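To: Nirby members list
Subject: Re: [nirby] Sorting the paper archive
Date: 2025-06-23

> Before we book the reading room for September, can someone say
> what state the old newsletters are in? I was told there are two
> full sets but I have only ever seen one. Also, do we want to keep
> the auction flyers or just the newsletters themselves?

I went through the boxes over the weekend, so I can answer most of this.

There are not two full sets. There is one nearly full set, missing 3 issues, and a second run that stops when the printing moved to Drindo. The second run is in better shape. The first has rust marks from the staples and a few covers have come off.

Counting everything, we have 906 items in 24 boxes. That includes the auction flyers, the seed lists and the correspondence with the Nseir growers. I would keep the flyers. Several of them have prices written in by hand and we don't have those anywhere else.

What I suggest:

Take the staples out of the first set and put each year in its own folder.
Leave the second set as it is and use it for scanning.
Store the letters flat, apart from the newsletters.

The Guvley library will take duplicates if we send a list first. They don't want loose pages. I have started the list and will post it when the seed lists are done - those are slow going, as half of them have no year on them.

On the reading room, one day should be enough for the folders. Scanning is a separate job and I would not try to fit it in the same day.

If you have any of the missing issues at home, please write to me off list before you mail anything. I don't want originals getting lost in the post.

Two pictures.

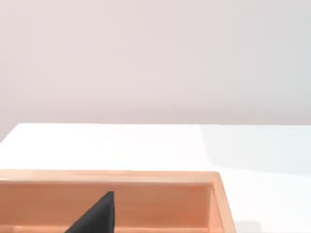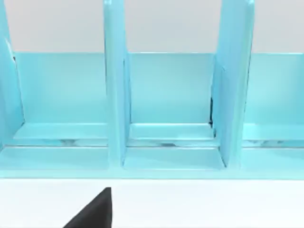
First: white tabletop against a plain wall. Second: light blue rack with upright slots.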